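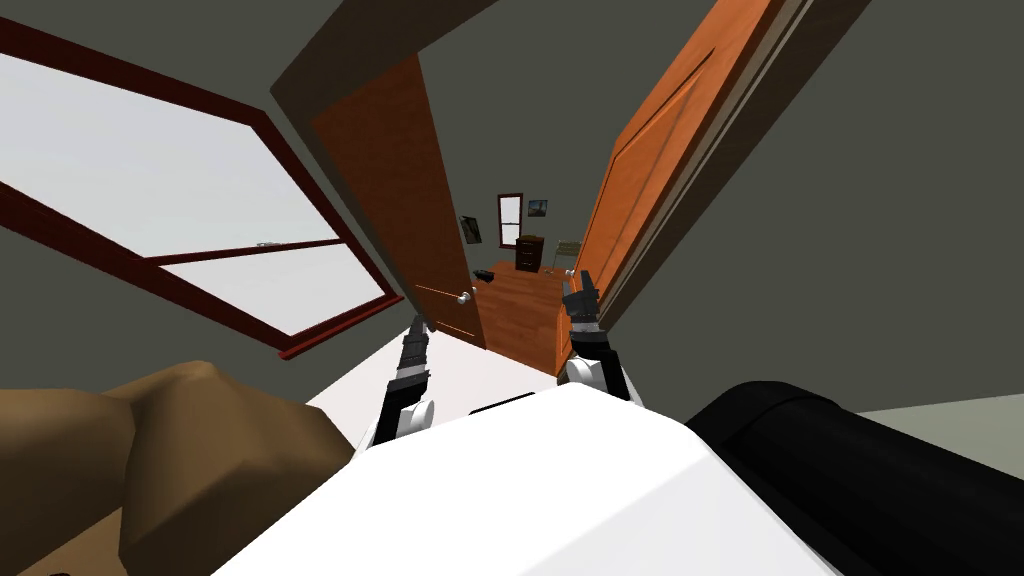
Getting a robot through a doorway is harder than getting it to pick something up, according to one member of the Flilluswood robotics club, who said the group had lost most of March to door handles alone.

The club has reached the final of the Vasconcelos student challenge, which is run entirely in simulation. Teams are given the same virtual house and the same two-armed robot, and write their own code to move it from room to room. No hardware is needed, so smaller clubs can enter for the price of a shared computer.

Flilluswood's entry, named Ollow, is one of 16 in the final. The team has 8 members, all of them in their first year of programming. They meet after lessons and test each change overnight - a full set is 300 runs, with the doors left at different angles each time.

In the final, each team gets 3 attempts in a house layout it has not used before. Points are taken off for knocking into walls or furniture.

Software firm Dusex is providing the computers for the day. The club is also taking new members for the autumn term, and no experience is needed.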